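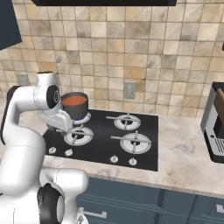
4.3 Setting the grip height for a pot

Run this procedure in the Nenus simulator before loading the program to the cell.

1. Set arm speed to 2 percent.
2. Jog the gripper to the near side of the pot, below the rim.
3. Rotate the wrist until the palm is level.
4. Save the pose as POT_LOW.
5. Raise the arm 90 mm and save as POT_CLEAR.
6. Play both poses in order. Watch the elbow – it must stay clear of the wall cabinet.

Note: Poses saved with an empty pot are not valid for a full one. Repeat steps 2 to 5.

CAUTION: Do not pass the gripper over a lit burner. Route all moves along the front of the cooktop.

Revised May 30, 2026 – A. Masson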